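Bin (storage)

A bin is an open or lidded container used to hold loose goods, parts or bulk material. The word is applied to objects of very different sizes, from a small tray on a workbench to a fixed compartment in a grain store. In trade use a bin is generally distinguished from a box by its wide opening, which allows the contents to be reached or poured without unpacking.

History

The English word is old and first referred to a manger or a chest for grain and bread. Early household bins were built of boards and kept in kitchens and barns, where a raised base protected flour and meal from damp. Wine cellars adopted the term for the divided shelves on which bottles were laid, and the expression "bin number" comes from that practice.

Metal bins became common in workshops as sheet steel grew cheaper. They resisted fire and rough handling better than wood and could be made to standard sizes. Molded plastic later replaced steel for lighter goods, although metal remained usual for castings, forgings and scrap.

Construction

Rectangular bins make the best use of floor space and are the most common form in warehouses. Round bins are stronger for a given wall thickness and are preferred for grain. Steel bins are folded or welded from sheet, and the rim is often rolled or turned over to stiffen the sides. Larger types may have feet or runners so that a forklift can pass beneath them.
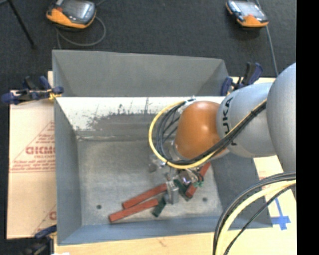 Stacking bins carry a shaped rim or corner posts that locate the base of the bin above. Nesting bins have sloped walls and fit inside one another when empty, at some cost in capacity. Hopper-front bins are cut away on one side so that small parts can be taken out while the bins are stacked.

Use in stock control

In the two-bin system, a part is kept in 2 bins. When the first is empty it is sent for refilling, and stock is drawn from the second in the meantime. The method requires little record keeping and suits low-cost items such as screws and washers. A bin card, fixed to the container or shelf, lists receipts and issues. The writer Ea Holst has described the card as "the shortest ledger in the building."

Regional terms

In British usage "bin" on its own commonly means a container for household waste, and storage types are named more fully. American usage keeps the broader sense.

Related articles
Bin card
Crate
Grain storage
Hopper
Pallet
Two-bin system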